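How do I get a water ring out of my nan's old table?

Mug left overnight, white ring, very sad. I've had the table 30 years and don't want to strip it. Any ideas? 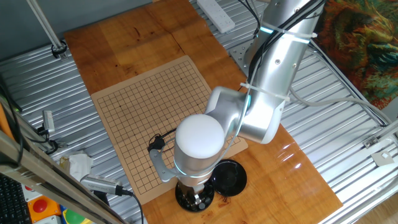

Wooden tabletop

Answer from Prutov

Try a warm iron over a tea towel, a few seconds at a time. Worked on mine! Don't do it on anything with a shiny plastic coating though. 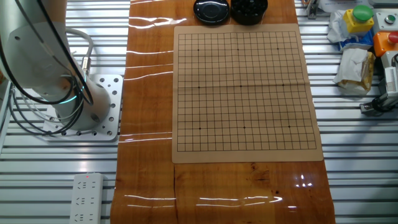
Glossy wood-grain finish

Mayonnaise. Leave it on and wipe it off after 7 hours.
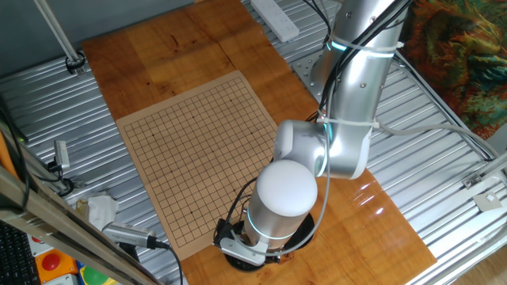

Answer from Vega Herrero

Mayo just made mine greasy (and the dog very interested). I'd go for a bit of paste wax, along the grain.

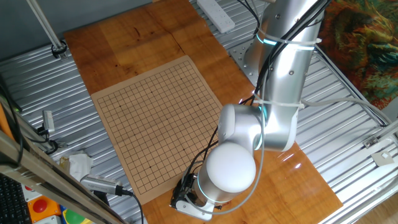

Wax needs a good buff or it stays sticky. Then put something under your mugs, even a bit of card. A paper Go board lying on the wood won't stop a hot cuppa, so use proper cork.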